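Rellen: Feline Medication Record Set
Data card, version 4

Summary

Rellen is a table of home medication records for pet cats. Each row is one dose as logged by the owner: what form the drug was in, how it was offered, whether it was taken, and how long the attempt lasted. The set was built to compare dosing methods and to test reminder schedules. It holds 1,389 rows from 372 cats seen at 29 clinics.

Contents

doses.csv: one row per attempted dose
cats.csv: one row per cat
clinics.csv: one row per clinic, region only
codes.txt: code lists for drug class, form and outcome
CHANGES.txt: differences between versions

Main fields in doses.csv

cat_id: key into cats.csv. Stable across versions.
form: tablet, capsule, liquid, paste, transdermal or injection.
method: hand, pill device, food, treat pocket, syringe, ear or needle.
attempt: 1 for the first try at a scheduled dose, 2 for the second, and so on.
outcome: full, partial, refused, spat or unknown.
seconds: time from picking up the cat to letting go, as reported by the owner. Blank for doses given in food.
hour: local hour of the dose, 0 to 23.
helper: yes if a second person held the cat.

Weight in cats.csv is in kilograms, taken at the clinic visit where the drug was prescribed. It is not updated during the course. Age is in whole years, with 0 used for kittens under twelve months.

Collection

Owners were enrolled at the clinic desk when the prescription was filled. They logged doses on a paper sheet or in the Clikar web form. Paper sheets were typed in twice by different people and the two copies compared. Where the copies disagreed, Suqin Xu checked the sheet and made the final entry. The source field records paper or web.

Clinics gave their usual advice on how to dose. No method was assigned, so differences between methods should not be read as treatment effects. Owners with a calm cat tend to pick the simplest method and stay with it.

Cleaning

Rows with no outcome and no method were dropped. Free-text notes were removed from the public files. Drug names were mapped to classes by Nasrin Naseri using the list in codes.txt. Compounded drugs keep the class of the active ingredient and have compounded set to yes. Times such as "after breakfast" were left blank in hour, and the original wording was not kept.

The cleaning script is Pustard. Run it from the top folder:

pustard build --in raw --out release
pustard check release

The check step fails if a cat_id in doses.csv has no match in cats.csv, or if seconds is filled in for a food dose. The raw folder is not distributed.

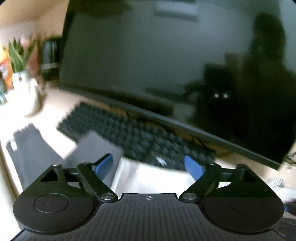 Known problems

Spat and refused are not used the same way at every clinic. Some sheets printed before June had a single box for both, and these rows are coded refused. Use the sheet field to filter them out.

Partial is based on what the owner saw. For liquids it covers anything from a few drops lost to most of the dose lost.

Injections are few and come mostly from diabetic cats on long courses. Split by cat and not by row when making test sets, or the same animal will land on both sides.

Not for use in setting doses. The files have no dose amounts.

Related set

Zanetti covers dogs and uses the same outcome codes. Its method codes differ, and the two sets should not be joined on method without the mapping in codes.txt.

Maintenance

Thijs Segers maintains the files and the script. Rebecca Gentile handles clinic agreements and removal requests. Lesego Hendricks wrote the code lists. When reporting an error, give the file name, the cat_id and the version number. Fixes go into the next version and are listed in CHANGES.txt.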